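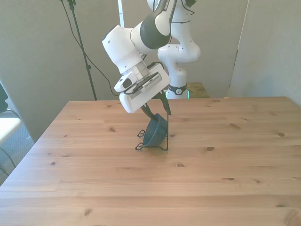
Hard water and the dishwasher: Ivone Fontes on scale

Ivone Fontes has tested tap water in Grisstead for 2 years. The supply there is hard, and most complaints concern white film on glassware.

"People add more detergent," she said. "The film is calcium carbonate. Detergent won't lift it once it has dried on."

She sets the softener first, then checks the salt — in that order. Rinse temperature comes last. "At 60 degrees Celsius you get more scale than at 50. I run mine cooler."

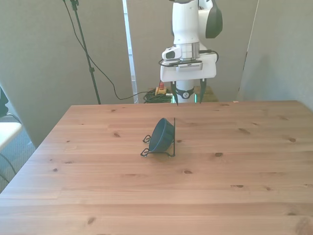 A dark blue bowl in a black wire dish rack.

Her log held 1,359 readings in January. Vinegar, she said, is fine for bowls but hard on rubber seals.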